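Energy and Transport, Lecture 4
Hybrid drivetrains: where the fuel saving comes from

Notes by Jui-lin Kuo. Please read them before the seminar on Mon 25 September.

Last week we finished with the efficiency map of a gasoline engine. Keep this map near you, because today we use it many times. The main point was that the engine is good only in a small region, at medium speed and rather high torque. In city traffic the driver almost never stays in this region. At light load a large share of the fuel goes into friction and pumping of air.

A hybrid has a battery and at least one electric machine beside the engine. Many students believe that the car then receives energy from somewhere else. In a hybrid without a plug all the energy still comes from the tank. The saving has four sources, and we treat them in the order of the textbook.

1. Engine off at standstill. This one is easy. In the Drunholm city cycle, which we use for all exercises, the car stands for 30 percent of the time. An idling engine burns fuel for the whole of it.

2. Recovery of braking energy. The electric machine works as a generator and puts part of the kinetic energy into the battery. Only part, because each conversion has a loss, and in hard braking the friction brakes must help. Also, on most front-driven cars the rear axle recovers nothing.

3. Shift of the operating point. When the driver needs little power, the control unit can load the engine more than is necessary and store the difference. Here you must be careful. The stored energy passes through the generator, the battery and the motor before it reaches the wheel. If the engine was already near its best region, the shift costs fuel.

4. Smaller engine. The electric machine helps in short peaks such as overtaking, so the engine can be sized closer to the average demand. On a long mountain road the battery becomes empty and this help ends.

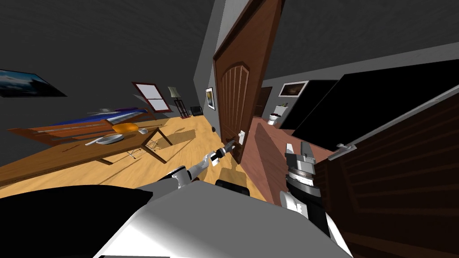 Now the layouts. In a series hybrid the engine has no mechanical connection to the wheels, and all power goes the electric way. In a parallel hybrid both machines can drive the wheels directly. The power-split type uses a planetary gear and stands between these two. For each layout, draw the energy path by yourself first and only then compare with the Maksymiv diagrams in the reader. In the exam I ask for the path with arrows in both directions where it is possible.

A remark on notation. Khrystyna-Mariia Dmytriv, who leads the exercise group, writes battery power as positive when the battery is discharged. The reader has the opposite sign. We follow her, in the exercises and also in the exam.

Exercise for the seminar
A car of the Cotuvley data sheet slows from 9 meters per second to 2 meters per second on a flat road. Neglect drag and rolling resistance. Calculate the change of kinetic energy. Then find how much of it arrives in the battery, with the conversion losses from the same sheet. Discuss in a few sentences what changes if the battery is already full.

Next lecture: battery aging, and why the control unit uses only the middle part of the charge range.

Course office: see the notice board for contact hours | © Jui-lin Kuo | Back to top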